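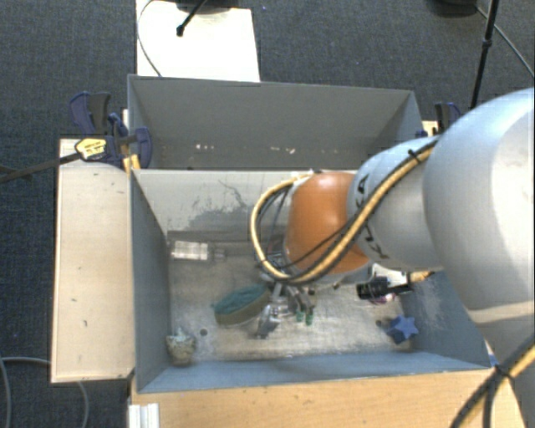
About Perndale

Perndale sorts and repacks returned household goods. Shops send us what customers bring back, and we work out what can be sold again, what can be given away and what has to go. We have 36 people on the floor and a small office upstairs that Ankica Ivanov runs with the door open. On a normal shift we handle 2,000 items, most of them small, cheap and awkward to hold.

You will find plenty of companies in our line of work whose About page tells you that robots have "freed their teams for higher-value tasks." We have been pitched that sentence many times and we'd like to know what the tasks are. When we ask, the answer is usually "quality" or "oversight," and when we ask what a person doing oversight does between ten and noon, the meeting tends to move on.

So, our position on automation, as plainly as we can put it.

We are trying an arm for bin picking. That means taking one mixed item at a time out of a bin: sponges, bottles, toys, whatever came in. A new hire can do it after a morning. For a machine it is hard work, and the sales material is not very frank about this. A scouring pad is soft and squashes. A clear plastic bottle is difficult for a camera to make out. Things end up against the walls and in corners, where fingers of any kind have trouble getting around them. We were quoted a pick rate by Vorko, the firm that did our first site survey, and we noticed the rate had been measured on identical cardboard boxes. We do not handle identical cardboard boxes.

What would it change for the people here? Some of it would be welcome. Reaching down into a bin for hours is bad for shoulders and backs, and anyone who has done a full season of it will tell you so. If a machine can take the worst part of that, good. But picking is also where our people spot the odd thing, the cracked cap or the toy with a piece gone, and they do it without being asked. Take them off the bin and someone has to put that knowledge back in somewhere else, usually as another form to fill in.

Then there is pace. A person can slow down when a load is bad. A person working next to a machine gets compared to it. We have agreed with our floor staff that pick counts from the arm will not be used to set anybody's target, and that agreement is written down and pinned up by the time clock. It runs until May, when we sit down again and argue about it.

Teodora Gashi leads the floor team and keeps the log of stoppages. She started out against the whole idea and has moved as far as "we'll see." Her log matters more to us than the supplier's dashboard, which counts a dropped item as a pick if the arm gets hold of it on the second go.

No job has been cut for this, and we won't promise that none ever will be, as we don't believe companies who say that either. We will say that staff hear about any change before customers do.

If you send us goods and want to know how they are handled, come and look. Visits are arranged through the office. Please wear closed shoes.

This site uses cookies to remember your settings and measure visits. Accept all | Manage preferences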